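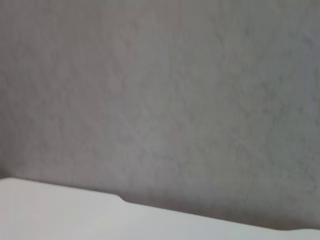 Our report looks at how songs sell a movie before it comes out, and if the songs have to be any good for that to work. Kimie Katayama did the viewer survey, I did the song logs and the write up. The movie we picked is Flada, a heist comedy with 5 songs, two of them out online well before release. We wanted something recent and not a huge star vehicle. The first song from it, "Kurkow", is shot nearly all against a bare wall, a mottled gray like the one at the top of this page, and the dancers are in yellow. Very cheap looking. It was also the song people remembered most, so keep that in mind for the results part.

Background

Musical comedies used to put the album out months ahead. Now it's mostly a teaser, one dance number, then a slow song, then the trailer. Flada did it in a different order – dance number first, teaser after. Tala Rizk (our advisor) said to check if the order matters. We couldn't really test that with one movie, so we added Tunstall as a comparison. Tunstall is an action picture, same season, only 2 songs, both held back until the week it opened.

What we did

Survey went out in October to students in the film and media classes plus whoever they passed it on to. 194 people filled it in. We asked which songs they could name, where they first heard them, and did they see the movie in a theater, at home or not at all. No prizes or anything.

For the logs I watched both movies twice and wrote down where each song comes in, how long it runs and if the story moves during it. Second time through Tunstall was hard going.

Results

Most people who could name any Flada song named "Kurkow". Hardly anyone named the slow one, even people who said they liked the movie. The title song plays over the credits and a lot of people had left by then, or switched it off.

Tunstall was the other way round. People who hadn't seen it couldn't name a song at all. People who had seen it liked the train song a lot and looked it up after. So the movie sold the song there.

One comment we got a few times: the dance number in Flada promises a louder, sillier movie than you get. The first half hour is that movie. Then the uncle plot starts and it goes quiet untill the vault. A few people said they felt tricked, one said it was the best part. Kimie thinks this belongs in marketing and I think its a script problem. We left both in.

Problems

The sample is film students so they notice songs more than normal people do. Also we asked about the theater before asking about the songs, wich may have put ideas in their heads. We should of swapped those. The word limit was 4000 and the song logs alone went over, so only the Flada log is in the appendix. Tunstall log on request.

Next

If somebody carries this on – Zuden, from the same director as Flada, has its first song out already and it's another dance number. Same choreographer too. Would be worth doing the survey before the release and again after, with the same people.

Handed in December 2024. Appendix A is the survey questions, Appendix B the Flada log with start times.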